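Search the guide
Enter a keyword

Kamard Subscriptions - Publisher Set-Up Guide
Section 6: Moving a magazine's subscriber list to a new owner
Last updated 2022-01-12

Use this section when a print or digital title has been sold and its subscribers are moving from one Kamard account to another. It applies to the receiving publisher. The selling publisher should follow Section 5 and finish it first.

You will need:
- administrator access to the receiving account
- the transfer code issued to the seller at the end of Section 5
- the title's frequency and the cover date of the first issue you will mail
- a contact at your print and mailing house

6.1 Create the title

1. Sign in and open Titles, then Add Title.
2. Type the name exactly as it appears on the cover. Mailing labels use this field.
3. Choose the frequency. For a title that skips a month, choose Custom and mark the months it does publish.
4. Set First Issue to the first issue you will be responsible for. If the seller is mailing the May issue, your first issue is the one after May.
5. Leave Status on Draft and click Save.

Caution: Do not set Status to Live before the list has been loaded. A live title with no subscribers will still send an empty label file to the mailing house at the next cut-off.

6.2 Load the list

1. Open the draft title and click Receive Transfer.
2. Enter the transfer code. Codes work once and are case-sensitive.
3. Wait for the record count to appear. Compare it with the count on the seller's closing sheet.
4. If the counts match, click Accept. If they do not, click Hold and write to the seller before going any further. 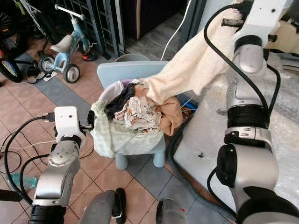 What happens to readers who take both print and digital?
They arrive as one record with two products attached, and they count once in the total. Sellers who keep separate print and digital lists will often show a higher number on the closing sheet for this reason.

Note: Lists of more than 1075 records are loaded in batches. You can leave the page while batches are running, but do not rename the title until the last one is marked Done.

6.3 Check unserved issues

Every paid subscriber is owed a number of issues. This is called the unserved balance, and it moves with the record.

1. Go to Reports, then Unserved Balance.
2. Sort by Issues Owed, highest first.
3. Look for balances that seem too large for the terms the title sold. A monthly with two-year terms should not normally show anyone owed more than 24 issues unless they renewed early.
4. Look for balances of zero with an active status. These are usually gift or complimentary copies. Change them to Comp if so.
5. Export the report and keep it with your sale papers.

Kamard does not calculate the money value of unserved issues. Whether the seller pays you for them depends on your purchase agreement.

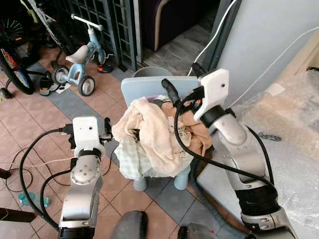

Nkechi Abubakar wrote to us after taking over a quarterly: "We had 273 zero balances and I deleted the lot. They were the advertisers' copies. Please tell people to export first and clean up after." Deleted records can be restored for 30 days from Tools, then Recover.

6.4 Renewal notices

Renewal notices are switched off when a list arrives. The seller's wording, prices and return address do not come across.

1. Open Renewals and enter your own return address and telephone number.
2. Enter the prices for each term. Prices already promised by the seller in a mailed notice should be kept until that notice expires.
3. Write a notice that names the new publisher. Two or three sentences are enough.
4. Send a test to yourself - one by email and one as a printed proof.
5. Turn on the first notice only. Turn on the others after one full issue has been mailed.

Caution: Cards on automatic renewal can't be charged by a new owner until the processor has moved them. Check that Card Status reads Moved before you turn on automatic renewals.

6.5 Go live

1. Confirm with the mailing house that it has your label layout. Sakalauskas and Fekix layouts are built in. For any other layout, upload a sample file of up to 600 labels.
2. Set Status to Live.
3. Note the cut-off date shown at the top of the page. Address changes made after it apply to the following issue. 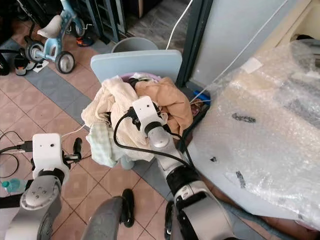
Hipólito Rivadeneira asks that publishers also forward the old customer service mailbox, as his readers went on writing to it long after the first issue under new ownership. Forwarding is set by the seller under Section 5.7 and can be added late.

If the label file is rejected, check the postal code column for missing leading zeros and send it again. The same cut-off applies.

Related items
Section 5: Closing out a title you have sold
Section 7: Merging two titles into one list
Zerkley card processor: connection settings
Label layouts and sample files
Back issues and single-copy orders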